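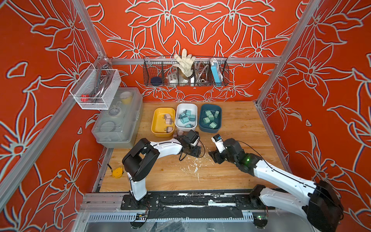
Last updated: November 1, 2021

Revised handling rules for two-arm sorting cells

Version 3 of the Zerine cell practice note replaces the text issued in September. It applies to every tabletop cell at the Clodport and Bodin sites in which two arms share one work surface. The changes concern bin loading, simultaneous grips, cable routing and items stored inside the enclosure. Speed and force limits are unchanged and remain in the site safety file.

Bins

One bin holds one item type in one color. The charger task follows this rule: beige-pink chargers in the yellow bin, teal in the white, mint green in the dark teal-blue. Bin color is not required to match item color, and the task sheet must list both. Prong direction inside a bin is not controlled. Operators should not straighten items before a run, as the grip planner is assessed on mixed orientations.

Bins stand side by side toward the back of the table. If a bin is moved during a shift, the cell is stopped and the bin positions are taught again before the next run.

Simultaneous grips

Both arms may hold an item at the same time. The space between the grippers is treated as shared, and only one arm may enter it at a time. The second arm waits on its own side until the controller releases the zone. Handover from one gripper to the other is a separate task type and needs its own approval.

Section 9 of the previous version allowed an arm to park above a bin while holding an item. This is withdrawn. A parked arm must be empty and clear of all bins.

Cables

Cables at the gripper need enough slack for full wrist rotation. Slack must not reach the table surface or the rim of a bin at any point in the programmed path. Check this by jogging the wrist to both end stops at reduced speed. Cables along the base rail are to stay inside their covers. A lit connector or wrist indicator shows power only and is not to be read as permission to reach in.

Storage inside the enclosure

Wall baskets and lidded boxes may stay in place if they lie outside the programmed reach of both arms. Reach is checked with the longest item in the task held in the gripper. Hand tools, including tape measures, are logged on the setup sheet and removed from the table before automatic operation. Items placed on top of a storage box count toward its height.

Records

The setup sheet now has 69 entries, most of them carried over without change. New entries are marked in the margin. Sheets are filed in Potik under the cell number, with the task name in the second field. Paper copies of the September version should be discarded.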